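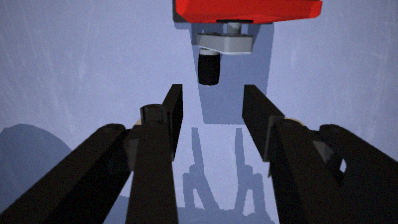

Workshop tips I stopped believing, and a few I kept

I have been collecting garage and workshop advice for years, mostly off the backs of packages and from men leaning on counters. A lot of it doesn't hold up. What follows is what I do now in my own shop, and you are free to doubt me too.

Sealing a stained concrete floor

The can will tell you one coat. I have never seen one coat do anything except make the blotches shinier. If your slab is patchy, sealer locks the patches in. Degrease first, rinse, then leave it two full days before you open the can. Tape a square of plastic sheet to the floor overnight and look under it in the morning. If there are beads of moisture, put the sealer back on the shelf until May or whenever your weather dries out.

I paid for a "stain lifting" powder from Cilent once. Dish soap and a stiff broom got me just as far, and the broom I already had.

Moisture meters

My neighbor Hiu-tung Yuen swears by hers. I borrowed it for a week and got three different readings from the same board, depending on how hard I pushed the pins. Fine for comparing one board with another. I wouldn't trust the number on the screen by itself, and I certainly wouldn't pay 200 dollars for it.

WD and other miracle sprays

A penetrating spray frees a stuck hinge. It is a poor lubricant a month later, when it has dried up and collected sawdust. For drill press quills, vise screws and anything else with a handle you turn, wipe off the old gunk and use a little light machine oil. Less than you think. If it drips, you overdid it.

Mats

Foam mats are sold as if they cure bad backs. They don't, but standing on one beats standing on bare concrete, and a dropped chisel survives the fall more often. Buy a flat one with no puzzle edges. The edges curl, and then you trip. A pale color is the one feature I'd pay extra for – a small screw on a dark mat is gone for good.

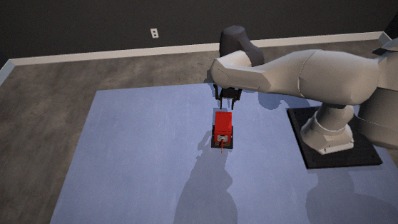 Whatever you buy, let it lie upside down for a day before you use it, or the roll memory will lift the corners. Ironing it through a towel, as one website suggested, gave me a melted spot and a ruined towel.

Outlets

If a cover plate sits crooked, the box behind it is often crooked too, and the usual fix is to ignore it. Breaker off, test it, plate off, loosen the two long screws and straighten the receptacle in its slots. It's a five minute job. Test it twice with a tester you have just tried on a live outlet. I don't care how sure you are about the breaker labels. Mine were wrong on two circuits.

Baseboards in a shop

Skip caulk along the bottom edge. It looks good for one season, then it's a gray stripe of dust. Caulk the top, leave the bottom alone, and vacuum the gap when you do the floor.

Magnetic strips for chisels

Still undecided. The edges get nicked going on and coming off, and I've gone back to a rack with slots.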